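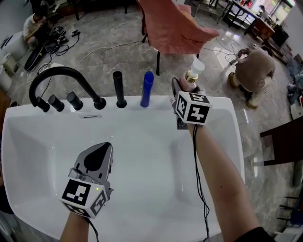 A blue bottle on the back rim, next to the black taps.

Monday's job was the bathroom at the Morden flat, starting with the basin. I like the wide flat rim along the back, but it collects things. By October we had 13 bottles on it and most had a dribble left in the bottom.

I put the duplicates together and threw out anything older than the move. Seven went in the recycling. The small one with the gold neck and white cap is hand lotion from Decha, so it stays - back right corner, where I can reach it. The blue bottle stays as well.

The black taps show limescale badly. I wipe them with a damp cloth and a bit of vinegar, then dry them straight away. The overflow slot needs an old toothbrush. It all took about 49 minutes with a tea break.

The cabinet is next, probably at the weekend.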